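件名:右腕が床付近で止まる件(Zukix双腕ユニット)
状態:対応中
受付:木曜 午前
製品:Zukix 双腕ユニット/制御ソフト Vurer

サポートご担当者様

いつもお世話になっております。先月は電源まわりの件で遅い時間までお付き合いいただき、本当にありがとうございました。おかげさまでそちらはすっかり落ち着いております。今回は別の症状でのご相談です。少し長くなりますが、お茶でも飲みながら読んでいただけましたら幸いです。

症状は、床に近い位置まで両腕を下ろしていくと、右腕だけが途中で保護停止に入る、というものです。Vurerの画面にはエラー129が出て、右手首の軸が赤くなります。左腕は何事もなかったように待っていてくれるので、余計に右が気の毒に見えてしまいます。昨日は片付け動作を20回走らせて、そのうち3回止まりました。机の上の高さで同じ動きをさせたときは、一度も止まっていません。
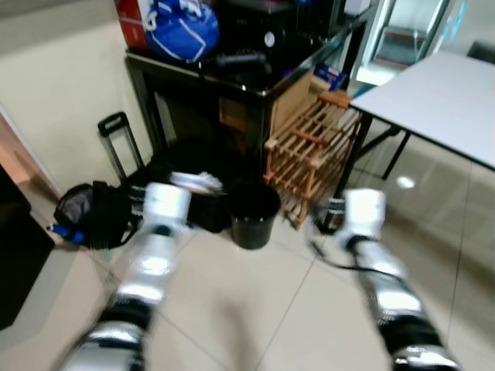 保護停止のしきい値は出荷時のままで、こちらでは触っておりません。ログでは止まる直前に右手首のトルクが跳ね上がるのですが、グリッパーはまだ何もつかんでいない段階です。最初は周りの物への接触を疑いました。床の黒いバケツへ両手を寄せていく動きですと、右のグリッパーの先には木の格子のラックと机の脚がありますので、かすったのかなと思ったのです。ところがラックを廊下に出して試しても、やはり同じ129で止まりました。次に気になったのが、右腕の内側に沿わせてある細い黒いケーブルです。グリッパーのところから下へ曲がって腕に沿っているのですが、腕を伸ばして手首をひねると、ここが引っぱられているような気がいたします。

これまでに試したことを書いておきます。
・再起動、原点合わせのやり直し:変化なし
・動作速度を半分に:止まる回数は減ったように思いますが、なくなりません
・Kravets製グリッパーの付け直し:変化なし
・ログの採取:558番から後ろが今回の分です

なお、保護停止の解除は、毎回腕から離れて非常停止を押し、周りを見てから行っています。しきい値を上げれば動きそうではあるのですが、人がそばを通る部屋ですので、それはしたくありません。

――サポート返信(Toka保守窓口)

詳しいご報告をありがとうございます。しきい値を触らずにいてくださって、とても助かりました。ログを拝見しますと、トルクの上昇は手首の角度が深いときに限られており、ケーブルの引っぱりと合っているように見えます。お手数ですが、電源を切った状態で肘側の留め具をひとつ緩め、余裕を指二本分ほど作って、同じ動作をお試しいただけますでしょうか。被覆に擦れがありましたら、運転はそこで止めてご連絡ください。

――追記(同日 夕方)

留め具を緩めてみましたら、手首の近くの被覆が少し白く擦れておりました。ご指示どおり運転を止め、主電源も落としてあります。交換用ケーブルの手配をお願いいたします。届きましたら床の高さの動作からもう一度走らせて、結果をこちらに書き込みます。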